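The captain of the Gamen handball club asked that her name stay out of this article, because in April she was still deciding about her future. Gamen had just lost the second match of the final against Preda by 2 goals.

"We were tired in the last minutes," she said. "I made a bad pass, and they scored from it."
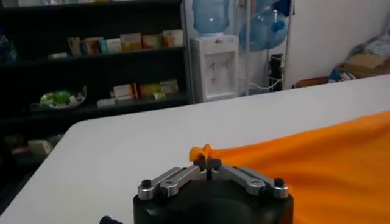
Will she play next season? "I have signed for one more year, and my knee is good," she told me.

The final was played before 1,000 people, a big number for a club which had 200 at its first home match. She said the noise helped the young players more than it helped her. "I don't hear it. I hear only our goalkeeper."

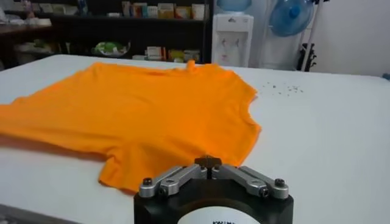 Gamen will have a new sponsor in autumn, Stomimport, after Dimix ended its contract. The captain does not worry much about this. She cares more about the color of the shirts, and she wants a bright orange one, like the T-shirt on the table here, so that she can find her wing player without looking twice. "In dark blue we all disappear," she said. Training starts again in three weeks, first in the gym and then on the court.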